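Community Help > Food & Baking > Charity bakes

Bake sale for a refugee charity - how far ahead can I make filled biscuits?

Posted by Caoimhe Lynch

Doing a stall on Saturday at the Novilness hall, money going to a refugee welcome fund. Said yes to 200 filled biscuits before I'd thought about it. Jam ones mainly, some poppy seed. Domestic oven, fits 12 to a tray, 2 trays at a time. I work till six most days so can't do it all the night before.

Can I freeze them baked? Or freeze the dough? Last time I made them early and the jam went right through the bottoms, they were like wet cardboard by lunchtime. Also no idea what to charge. We need 393 pounds to cover what's left of the Brultia appeal and I'd like to get near it but it's biscuits, not wedding cake.

Tables are sorted, dont need help with that.

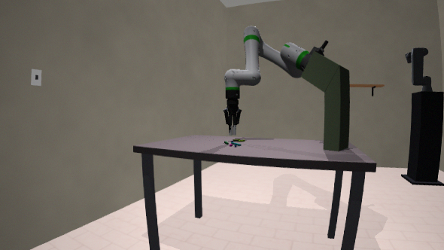 2 replies

Lis

Freeze them shaped and filled but NOT baked. Open freeze on a tray till hard, then into tubs with baking paper between the layers. Bake from frozen, give them a few minutes extra. They hold their shape better cold as well, the corners don't flop open.

Soggy bottoms is the jam being too runny. Boil it down in a small pan first, let it go completely cold, then fill. Less than you think, a scant teaspoon. Poppy seed is much more forgiving, I'd do more of those and fewer jam.

Timings - 24 at a go means nine loads for 200, last one not full. Say twenty minutes a load with the swapping over, so three hours of oven. Do half Thursday evening, half Friday. Leave them out on a rack until stone cold before the lids go on, any warmth left and they sweat and you're back to cardboard.

Label everything. Nuts, egg, milk, wheat, sesame if there's any in the house. People will ask and you won't rememeber at half nine in the morning.

Price: 2 pounds each is too much round here. Bag of four for a fiver, singles at 1.50. If all 200 went in bags that's 250 so you won't hit the target on biscuits alone. Put a donation bucket out, and sell tea. Tea is where the money is.
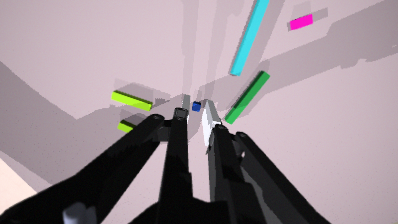

fustivura_baker

agree about the tea

never frozen them myself, mine keep three days in a tin no bother. but I use a butter dough not an oil one so maybe thats why. Apricot leaks less than raspberry imo. Brush the base with a bit of egg white before the jam, sort of seals it

did one of these in November and we ran out of change by ten, take more pound coins than seems sensible - and a card reader if anyone will lend you one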